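**Ondura Community Rooms - progress report to Hinrichs, 21 September 2019**
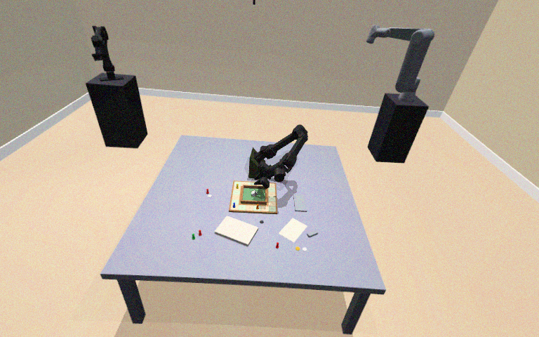
*Board game on the large square table.*

Evening sessions now run at both sites. We logged 339 visits this quarter against a target of 200, and 92 people came more than once. The Valtgate heating repair is still open - the part is due in October. Marlene Engelhardt has taken over bookings from Leilani Obi. Spending is within budget apart from printing.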